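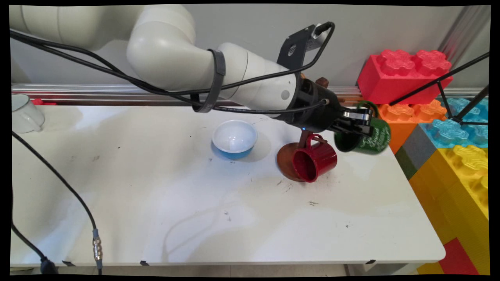

Skuvorell Wrist Kit
Cable strap, camera bracket and the hang-it-up skill pack, from Dreno

In stock. Ships from our Nedero workshop on weekdays.

Hi! I'm Tsutomu Hamada, and I put this kit together after two years of fighting with cables. I started out on a research question (can an arm learn to hang a mug on a peg from people showing it how, with no model of the mug at all?) and ended up with a bag of parts that other labs kept asking me for. So now it's a product, and I get to write the page for it.

What the method does

You take the arm by hand, or with a leader arm if you have one, and walk it through the job: pick up a mug, turn it, bring the handle to a peg, let go. The software keeps the wrist view and the joint positions and learns a policy from those. The bit I'm proud of is how we treat the last few inches. Getting a mug over to the tree is easy. Getting a handle onto a short peg is where everything used to fall apart for me, so the policy switches to shorter, slower steps once the gripper gets close, and it's trained on extra demonstrations of just that part.

We trained on 609 demonstrations. Then we ran 47 test hangs with mugs that were in the training set, and the arm got 16 of them wrong on the first version. That was a bad week. After we added the close-in demonstrations I trained it again for 2000 steps and it felt like a different robot! I'm still writing up the full comparison, so please don't quote me on the second version until the paper is out.

We hold the mugs sideways, with the fingers clamped right on the body. I tried rim grasps for ages and kept getting a mug that swung as soon as the arm slowed down. Sideways also leaves the handle free, and the handle has to do all the work at the end. If a mug is already on a lower peg, the policy has to come in without knocking it, so a good share of the demonstrations begin with the tree partly loaded. Please record some like that for your own setup too, even if it feels like extra work (it is, a bit).

What's in the kit

Forearm strap, dark gray, hook and loop
Angled wrist bracket, black, with a pass-through hole for the cable
Screws for the bracket, plus spares
Hang-it-up skill pack (download), with training code and our demonstrations
Printed setup sheet

The arm, gripper, camera and mugs are up to you. I mention the mugs only after getting that email twice.

Fitting it

Put the bracket on first, then the camera, then run the cable. Leave a generous loop over the wrist. It'll look too long and you'll want to tidy it. Don't! Turn the last joint all the way in both directions by hand before you pull the strap tight, and check that nothing goes taut. My first strap sat much too close to the elbow and I lost a connector to it.

Clutter is fine. I keep a bowl and a few other things on the table when I record, and I move them between runs so the policy doesn't start treating one of them as a landmark. What you shouldn't move is the camera on the wrist. If the bracket gets bumped, redo the calibration on page two of the sheet.

Questions I get a lot

Will it work with my mug tree? If the pegs angle upward a little and the base doesn't slide, very likely. For a light tree, put some museum putty under the base.

Can it hang cups with no handle? Nope.

Does it learn new mugs without more demonstrations? Sometimes. Handles close to the ones it knows are usually okay. Big square handles and tiny espresso ones need their own recordings.

I have an Ammann gripper, does the bracket fit? The May batch didn't. The current one has slotted holes and does.

Updates

2018-09-28: Skill pack refreshed with the partly loaded tree demonstrations. If you bought the kit before this, your old download link gets you the new files. The strap and bracket are unchanged.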